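Cable Habits and Cat Ears: Final Report for the Everyday Objects Project

Tomcombe, 06/10/2026

My project started with a drawer. I share a desk at home, and the drawer under it is where headphones go to get bent. I wanted to find out how people put away things that have an awkward shape, and whether a simple stand would change what they do. For the class we had to pick one object and stick with it to the end, so I picked cat-ear headphones (yes, I get teased about it).

I chose them because they break all the easy rules. They don't stack, they don't lie flat in any way that makes sense, and you can't hang them upside down without the ears getting in the way.
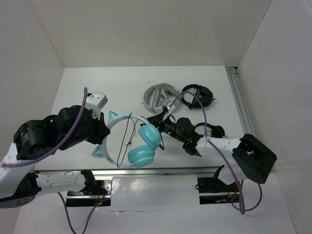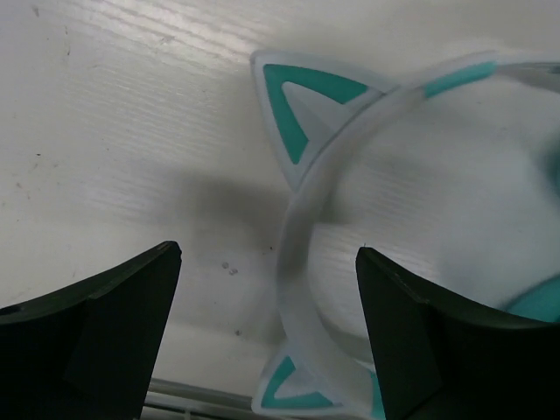 The cat-ear headphones on the white tabletop, with the teal on the ears.

What I did

I began with a survey back in January. I sent it to people at school and to a hobby group called Stutel, and I got 288 answers, way more than I was ready for! I only asked four questions: what kind of headphones do you have, where do they go at night, what happens to the cable, and has anything on them ever broken.

After the survey I asked 11 people to try a stand at home. I made the stands from cardboard tubes and a heavy base, and I called the design the Bolter because the first one had a big bolt in the bottom to keep it from tipping. The second version has a bag of rice instead. It's cheaper and it doesn't scratch the desk, but the name stuck.

Everybody kept a little log for 20 days. They put a check mark if the headphones ended up on the stand before bed and wrote down where they were if not. That was the whole job, and people still forgot, me included.

What people told me

The most common answer for "where do they go at night" was the desk, just wherever there was space. Next came the bed, which surprised me, and then a hook or the corner of a monitor. Drawers were near the bottom of the list. So my own problem wasn't even the usual problem, and I had to rethink the introduction I'd already written.

Cables were the part people had feelings about. Lots of them wrap the cable around the band, and a few tie it in a loose knot and then complain about the knot. One person wrote half a page about it. If I did the survey over I would give cables their own section, with drawings to choose from, so I wouldn't have to sort out what "sort of looped" means.

How the stand did

Pretty well with plain headphones. The band sits on the tube and the cups hang down on both sides, and that's all you want from a stand. With cat ears it was harder. My first tube was too wide, so the band had to stretch to get over it and the whole thing leaned forward. I went down to a narrower tube and cut a shallow dip in the top, and after that the ears could point up without the stand tipping.

The cable never got a good home. I glued a paper clip to the side as a hook and it fell off three of the stands in the first week — my fault, I used school glue on shiny tape. For the next one I want a slot cut right into the tube.

The logs got thinner toward the end, so I'm careful about what I say here. People who had the stand right next to where they sit used it most. The ones who put it on a shelf across the room went back to the desk pretty fast.

Stuff I would change

I'd test fewer people for longer. I'd also weigh the headphones before building anything, instead of guessing from how they felt in my hand and then adding rice until it worked.

I would like to try the stand with other odd shapes too, like swim goggles or a bike helmet. The teacher of the Haruna workshop group has already asked for two stands for their craft room, so those are next on my list, both with the narrow tube and the slot.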